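Freezing and Thawing Burger Buns in Batches

Last revised 2022-10-31

Contents
Before you start
Cooling
Portioning and wrapping
Freezing
Thawing
Refreshing in the oven
Toasting
Troubleshooting

Before you start

These instructions cover enriched buns, meaning buns made with milk, egg or butter in the dough. Lean rolls with a hard crust follow a different schedule and are covered on the Tistell rolls page. The method was worked out with the standard Cudby dough from this site, but it applies to any soft bun with a fat content high enough to keep the crumb tender. Store-bought buns can be frozen the same way. Skip the cooling section and go straight to wrapping, on the day of purchase if possible.

You will need:
a wire rack
an instant-read thermometer
plastic wrap or thin freezer bags
one heavy freezer bag per batch
a marker and freezer tape
a flat tray that fits in your freezer

Staling is mostly a change in the starch. As bread sits, the starch recrystallizes and the crumb firms up, even when no moisture is lost. The process runs fastest at refrigerator temperature and nearly stops at freezer temperature. Never store buns in the refrigerator, either before or after freezing.

Cooling

Move the buns from the pan to the rack as soon as they will hold their shape. Leave space between them. If they were baked touching, pull them apart after 10 minutes on the rack, when the torn sides will be less likely to compress.

Cool until the center reads room temperature. The surface cools long before the middle does, so check one bun from the center of the batch with the thermometer. A bun wrapped warm gives off steam, the steam condenses on the inside of the wrap, and the water freezes as a layer of frost on the crust. On thawing, that frost soaks the top and leaves it wrinkled.

Do not brush with butter before freezing. Egg wash applied before baking is fine. It loses some gloss in the freezer and gets part of it back in the oven.

Portioning and wrapping

Decide first whether to slice. Sliced buns thaw faster and can go from the freezer to the toaster, but the cut faces dry out sooner. Slice if you expect to use them within two weeks. Leave them whole otherwise.

To slice, use a serrated knife and keep the blade level. Cut all the way through and put the halves back together in their original position. For sliced buns, a square of parchment between the halves stops them from freezing into one piece.

Wrap each bun on its own, pulling the plastic snug without flattening the dome. Place the wrapped buns in the heavy bag in a single layer, press out the air, and seal.

Sort by type before bagging. Plain and seeded tops are easy to tell apart on the counter and much harder through two layers of frosted plastic. Write the type and date on freezer tape and stick it to the bag before it goes in.

Rigid containers can replace the outer bag. They protect the tops better and stack neatly, but hold more air, so the inner wrap matters more. They are also handy later for holding thawed buns while you assemble.

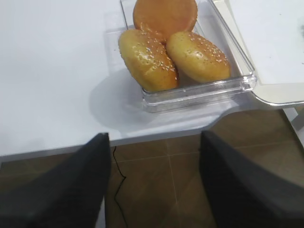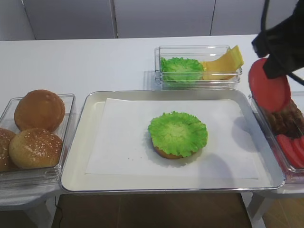

Freezing

Set the freezer to its coldest setting a few hours ahead. Lay the bag flat on the tray, in the coldest part of the compartment, with nothing on top. Fast freezing makes smaller ice crystals and does less damage to the crumb. Once the buns are solid, they can be moved, stacked or stood on edge, and the freezer can go back to its normal setting.

Keep them away from the door. Each opening warms the door shelves enough to melt a little surface ice, which then refreezes somewhere else in the bag. This is the usual source of dry patches on one side and frost on the other.

Plan to use buns frozen in late October by the end of December. They stay safe to eat past that point, but the crumb gets drier and the crust may start to flake off at the edges.

Thawing

Thaw whole buns at room temperature in their wrap. Moisture from the air settles on the coldest surface, and while the wrap is on, that surface is the plastic. Space the buns out on a rack. Allow 2 hours for a standard bun and more for a large one. Unwrap when the bun gives evenly under light pressure with no firm core.

Avoid the microwave for whole buns. It heats unevenly, and the parts that get hot turn tough within minutes of coming out. If there is no other option, use low power and short bursts, and stop while the center is still cool.

Refreshing in the oven

Heating reverses much of the firming in the starch. The effect is temporary, so refresh only as many buns as you will serve.

1. Heat the oven to 300 F.
2. Unwrap the thawed buns completely. Check the underside for stray plastic.
3. Wrap them loosely in foil, in a single layer.
4. Heat until the centers are warm.
5. Open the foil for the last minute if you want a drier top.
6. Let stand briefly before slicing.

Buns left whole should be sliced after this step. A cold bun compresses less under the knife, but a refreshed one that has rested a little will also cut cleanly.

Toasting

Toast the cut faces only. Use a dry skillet over medium heat, or spread a thin film of butter on the cut face and use medium-low. Press lightly for full contact. The toasted layer slows the movement of juice and sauce into the crumb, which is useful with a previously frozen bun because its structure is slightly weaker.

Troubleshooting

Wrinkled top: wrapped warm, or unwrapped before fully thawed.

Dry ring near the crust: air left in the bag, or stored too long.

Gummy line above the base: underbaked. Freezing does not cause this. Give the next batch longer in the oven and check the center temperature before taking it out.

Seeds falling off: some loss is normal. Apply seeds over fresh egg wash and press lightly before baking.

Freezer odor: single wrap only, or a bag with a worn seal. Replace the bag.

Related pages: Cudby dough, Tistell rolls, Prallosthorpe oven notes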